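**Two hands in simulation, remote control: when to record the idle hand?**

**kelpbridge** · April 2025

Hello all. I am collecting demonstrations in simulation for our pick and place task, at Stirno. The robot has two arms with black five-finger hands, and I drive both by remote control. My question is about the left hand, which waits near the blue tray while the right one works. Two views of the task:

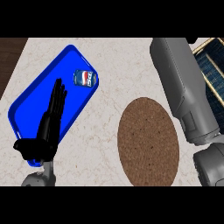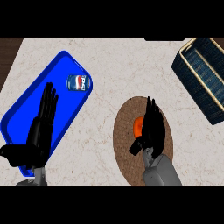

*Tray with the can on the left, brown mat beside it. The right hand is above the mat in the second one only.*

I have 1,097 episodes now. In many of them the left hand only floats, open and flat, with small shaking from my own wrist. Should I keep this motion or freeze it?

**mor_tolan**

Freeze it. The policy will learn your shaking as if it was part of the task. We had this with the Zendonix gloves and it took us a month to understand why the idle arm was never still.

**gantryfox**

I disagree with mor_tolan. If you freeze the hand, you get a hard jump in the first step where it begins to move again. Low-pass filter, and leave the rest alone.

Also, kelpbridge, your fingers are very near to the can for a waiting pose. I would choose a home position off the tray. From above, the palm hides one end of it.

**kelpbridge**

Thank you both. The home position is a good point, I did not think about what the top camera loses. But if I move it farther, every episode becomes longer. I have a limit of 33 seconds per episode.

**mor_tolan**

So raise the limit? It is your simulator.

**kelpbridge**

It is shared with another team, I can ask them.

**gantryfox**

One more thing. In the second view the right hand covers most of the orange object. If you have no wrist camera, the policy must guess where it is in the last part of the approach. Try to come in more from the side when you demonstrate. It feels slower, but you will see what you are doing too.

**ulvenrast**

I do the same as gantryfox says, filter with 2 Hz cutoff on the idle arm only. Do not use it on the working arm, it makes the grasp late.

**mor_tolan**

2 Hz is fine for waiting, I can accept this. I still would not train on the old episodes without cleaning.

**kelpbridge**

I will filter the old ones, and record a small new set with the hand parked off the tray. Then I train on each and post the curves here.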